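Dorstead Open Day: was it worth the trip?

Posted 24 January 2021

I'd been told twice that the Dorstead open day was the one to go to if you care about floors, and since we have 50 square metres of tired hallway to replace I finally went. It's a long drive, the last bit of it behind a gravel lorry, and the car park was full by ten.

Dorstead make resin and cork flooring in a former dairy. Entry is free but you have to book, and the booking form wants your phone number, your postcode and your budget. I put 1000 in the last box and was rung twice before I'd even set off.

The tour was led by Roswitha Pfister, who runs the finishing side and was easily the best thing about the day. She answered what she was asked. When a man at the back wanted to know whether the Viltier range really lasts 20 years, she said the range had only been on sale since August and the figure came from a wear test. It's printed on the brochure in large letters with no mention of a test. I'd like to know how many people sign up on the strength of it.
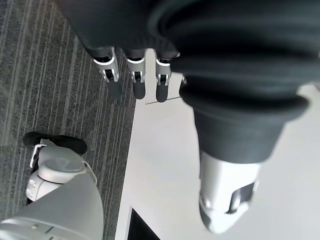 Black fingertips just above the floor, Dorstead open day.

After that came the showroom, where the prices live. Viltier comes in over 2167 for a hallway our size before fitting, and fitting is done by their own people or the guarantee lapses. I asked what fitting costs and was told it depends on the subfloor. Fair enough, but I asked for a range and didn't get one. The cheaper line, Zimeo, was on a rack by the toilets. It felt the same underfoot to me. The salesman said I would notice the difference in time, and then went off to find someone with a bigger hallway.

There was a short talk on cork harvesting, mostly slides. I left before the end. Lunch was from a Thai van called Thepsuriya, parked by the loading bay, and the green curry was very good, if not cheap.

Would I go again? For Frau Pfister's part, yes. For the rest you could send off for samples and save the petrol. We came home with two squares of Zimeo, which are by the back door being walked on in muddy boots. I'll report back in the summer if there's anything to report.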